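Projects > Disassembly and Repair > Progress reports
Overview Work packages Reports Partners Contact

Gripper and Camera Comparison for Computer Repair Work
Progress report to the Hiltska Fund
Friday, August 20, 2021

1. Purpose of the period

The Fund asked the Grudden workshop to establish which of the grippers on offer should be carried forward into the second stage of the project, and whether a wrist camera adds enough to justify its cost. The work reported below covers processor handling only. Memory modules and cable connectors will be treated in the next report.

2. Equipment under trial

The project compared 2 grippers, referred to throughout by their working names, Sornov and Nuchit. Both are parallel types. The same desktop computer and the same fixture plate were used for each, and the controller settings agreed in April were left unchanged so that the results could be set side by side.

3. Conduct of the trials

The trials comprised 206 attempts at moving a processor between the fixture plate and the socket. Each session opened with 10 practice moves, which are not counted in the total. An attempt was recorded as complete only when the processor lay flat and the operator had no need to correct it by hand. Views were recorded from beside the bench and from the wrist. 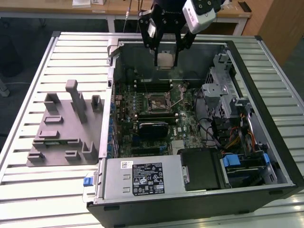
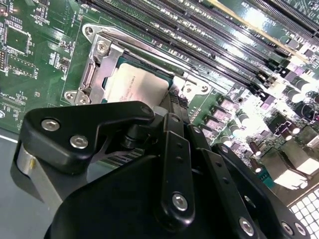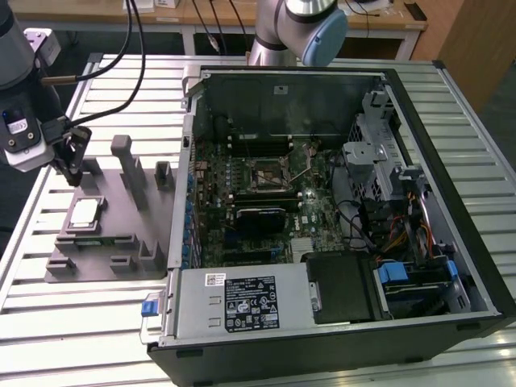
The partner workshop at Nuchit has written in response to the draft that the fixed view alone would have been enough for picking up, and that the wrist view should be judged on placing alone. It also asks that finger wear be measured before any choice is made, as its own fingers lost their grip on thin edges sooner than expected. We accept both points, and the tables in the annex will be divided accordingly.

4. Findings to date

The Sornov gripper held the processor more evenly and was the easier of the two to set up. The Nuchit gripper closed faster but was less forgiving when the part was slightly turned in its recess. Most failed attempts with either gripper arose in the last stage of lowering — the point at which the fixed camera gives the operator least help. Glare from bare metal remains a difficulty for the wrist camera, and a change to the bench lighting is being tested.

5. Matters for decision

The Fund is asked to approve the purchase of one further set of fingers for each gripper, and to agree that the final choice be held over until the wear measurements have been made. No change to the overall budget is sought.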